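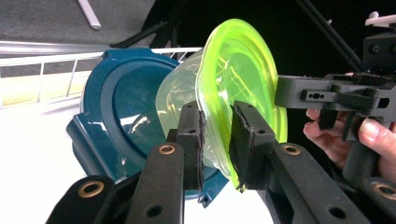 A reader in Gollangate wrote in after the last issue wanting to know why we still teach by hand at all, when you could surely just write the moves out in code and go home early. Fair question! I've spent most of September with a gripper in each hand, so I have opinions.

Stiff things you can get away with scripting. A box stays the shape it was when you measured it. Silicone doesn't — you pinch a bowl by the rim and it goes wherever it likes, and a little differently every time. I can't write that down as a list of numbers, but my hands sort of know what to do about it, and that's the bit we're trying to pass along.

So the Vavevex kitchen set is all hand-shown. The plan is 500 demos across 5 tasks, and we're at 200 so far, mostly the bowl ones. My rules have changed a bit since the summer. I go slower than feels natural, I leave my fumbles in if I recovered from them, and I throw out any run where I stopped to think halfway (the pauses get copied too, which was a funny week).

We did try remote control from the Fudell desk for a while. It's fine for reaching and pushing, and easier on the wrists, but I kept squeezing too hard with no feel coming back through the handles. Two-handed jobs were worse. I may give it another go once the Østergaard pads are on.

Next up is stacking, then lids. If you want a turn, sessions run until 4 most afternoons, and please bring shoes you can stand in.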